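Duvet (and how to get one straight on a bed)

From the Nondine Home Encyclopedia, bedding section. Last revised May 16, 2024.

A duvet is a soft, flat bag stuffed with down, feathers, wool or some kind of fiber, and it goes on top of the bed in place of a pile of blankets. Plenty of Americans say "comforter" for the same thing, though I was taught that a comforter is quilted and used as is, while a duvet wants a cover. I've given up correcting people on that one (my own family included).

Size

Buy by the mattress, then think about the drop, meaning the part that hangs over the side. A queen duvet is often sold at 88 inches wide, and on a 60-inch mattress that leaves you a fair bit to play with on both sides. If your mattress is extra thick, the drop shrinks fast! I once put one on a deep pillow-top and it barely reached past the edge, which made the whole bed look like it was wearing a short shirt.

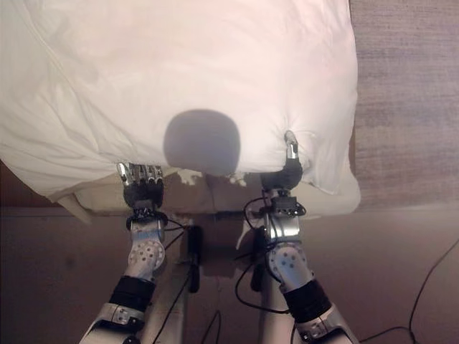

A white duvet with a wavy edge and a puffed corner over the side of the bed.

Puffiness and fill

Down is graded by fill power, and a 700 fill duvet is a very lofty thing, the kind that sighs when you sit on it. Wool lies flatter. Polyester is somewhere in the middle and goes through the wash with the least fuss. I keep a heavy one called the Nirnix for December and a thin one for the rest of the year, and the thin one is honestly my favorite because it stays where I put it.

The hem

Most of the work in making a bed is at the lower hem. Shaking the duvet from one end gets the fill moving, sure, but the edge comes down crooked nearly every time, and then you have to go along it by hand. I take hold of the hem with both hands, spaced well apart, lift, and let the air get under before I pull it toward me.

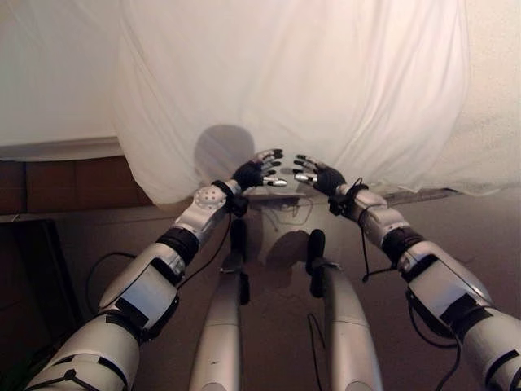 Both hands just under the lower edge of a hanging white sheet.

White sheets behave a little differently from duvets here. There's no fill to hold them down, so they float, and they'll happily land in a diagonal crease from one corner to the other. A cotton percale with a 200-something thread count creases more than sateen does. I don't iron mine. A firm tug at the hem gets most of it out, and sleeping on it takes care of the rest.

When one spot is hanging short, pinch the hem right there and pull down a little at a time. You'll get a small peak with wrinkles fanning out of it.
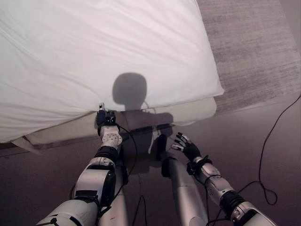

Let go, smooth the peak with your palm, and check the long side before you do the next bit. My aunt's rule was to walk all the way around the bed once before touching anything twice, and I still do that, even in a room where one side is jammed against the wall and I have to lean.

Covers

Look for ties inside the corners. My Nenier cover has 12 of them, which is too many at laundry time and wonderful at three in the morning. The Lại one is 100 percent cotton, closes with buttons, and always swallows a sock in the dryer.

How far should it hang?

Far enough to hide the sheet, short enough that you don't step on it. I like some of the bed base showing underneath, and a hem that dips a bit here and there doesn't bother me at all. 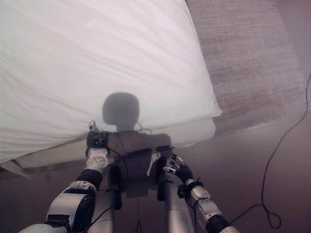
See also

Comforter; Coverlet; Bed skirt; Flat sheet; Thread count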